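Dorura House tenants' meeting - minutes
Saturday, 25th May, ground floor meeting room
Chair: Elvira Lozano. Minutes: Cristian Ríos. Apologies from Väisänen (2nd floor).

1. Minutes of the last meeting
Agreed with one correction. The order for bin liners was 200, not 1000. Dremix have taken the extra boxes back and a credit note is expected.

2. Waste and recycling
Elvira reported that bottles are still going in the same bin as paper and tissues. Pomex will not take mixed bags as recycling and have charged us for 7 of them so far.
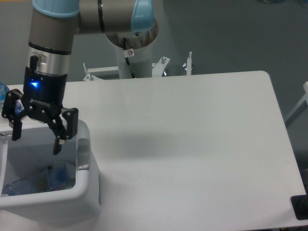
Cristian asked whether the charge could be split by floor. Elvira said no, as the bags all go down to the yard together. Agreed that bottles are to be emptied before they are thrown away, caps left on, and put in the clear sacks by the lift. Labels can stay on.

3. Tables
Several people have complained about rubbish left out on the white tables at the end of the day, mostly water bottles and used tissues.

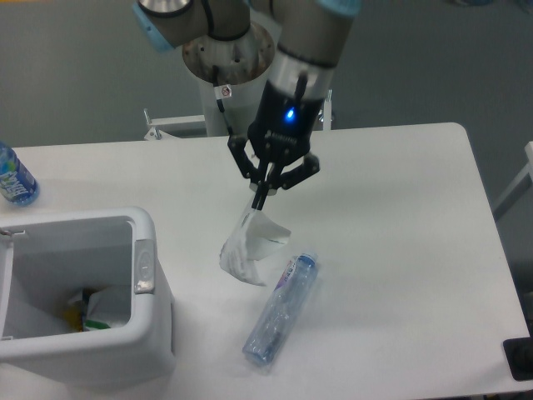 Whoever books a table clears it. This was agreed in August but never put on the booking sheet. Cristian will add it. The cleaners wipe tables only if they are clear - they will not sort through what is on them.

Wrappers and tissues go in general waste. There was some discussion of whether clean paper wrappers could be recycled. Elvira to ask Pomex and report back. 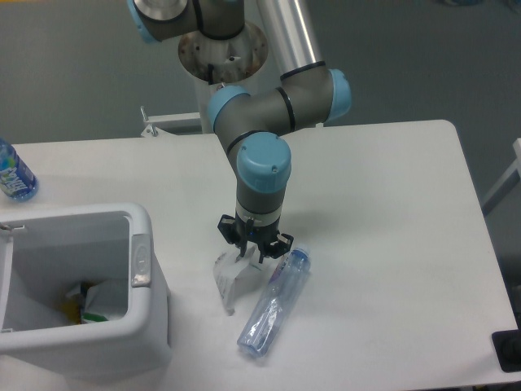

4. Bins
Dremix have quoted for 2 more white bins with lids. Elvira thought the price high and would like a second quote. The existing bins stay where they are, at the left-hand end of the tables, and are to be emptied on Fridays even when there is little in them.

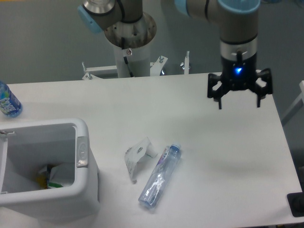

Item 4: bin on the table, with crumpled waste at the bottom.

5. Any other business
The tap in the kitchen is dripping again. Cristian to ring the landlord.

Date of next meeting to be sent round by email.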